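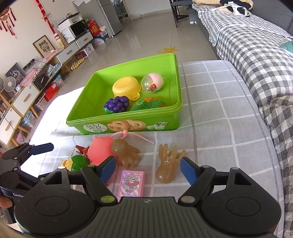
Toys on the checkered bedspread, with the green box behind them

Small toys in a cookie box: sort them or just dump them in?
Asked in Home & Storage, April 11, 2022

My daughter's small toys live in a bright green plastic box that has no lid. It has a cookie label on the front and I never peeled it off. Plastic grapes, corn, a yellow bowl, capsule balls, and then the soft jelly ones: an octopus, a hand, a pink pig with a string on it. When she plays on the bedspread everything comes out, and putting it back takes us nearly 30 minutes because she wants each thing in its own spot.

I looked at a divided organizer from Trolach, but it costs 50 dollars and I don't want a second box in the living room. Is there a way to pack one open box so she can find things? Also, do the jelly toys need to be kept apart from the hard plastic?

Getsemaní Pacheco, Murville
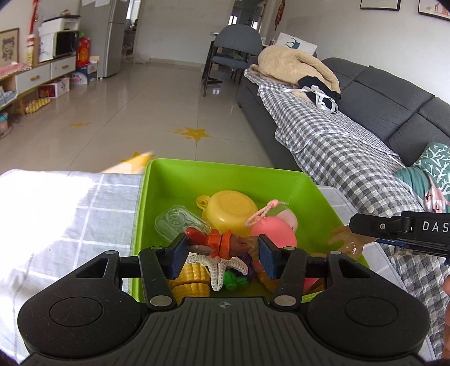

2 answers

Answer from Overgaard (accepted)

I would keep the one box. Put the bowl in first, upside down against the back wall, and leave it there as a fixed thing. Hard food goes in front of it, corn and grapes and so on. Soft toys go on top, on one side. That gives her three places to remember, and she can do it herself.

On the jelly toys, yes, I would separate them. Ours left a greasy mark on a plastic plate after one summer in a drawer, and two of them stuck together. Wash them with dish soap, let them dry, dust with a little cornstarch and put them in a zip bag. The string on the pig should be wound up or cut off, or it will catch on everything else.

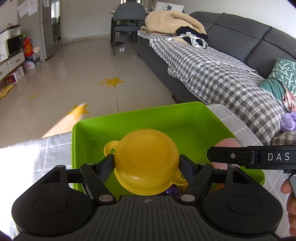 Once a month, empty the box and wipe the inside with a damp cloth. Crumbs and hair collect in the corners. If she has more than fits level with the rim, put the extra away in a closet and swap in April or whenever she gets bored.

Answer from treltis104

just dump them in. mine are 4 and 6 and they tip the whole thing out anyway. I do keep capsule balls in a separate jar though, they pop open and the little stuff ends up in the couch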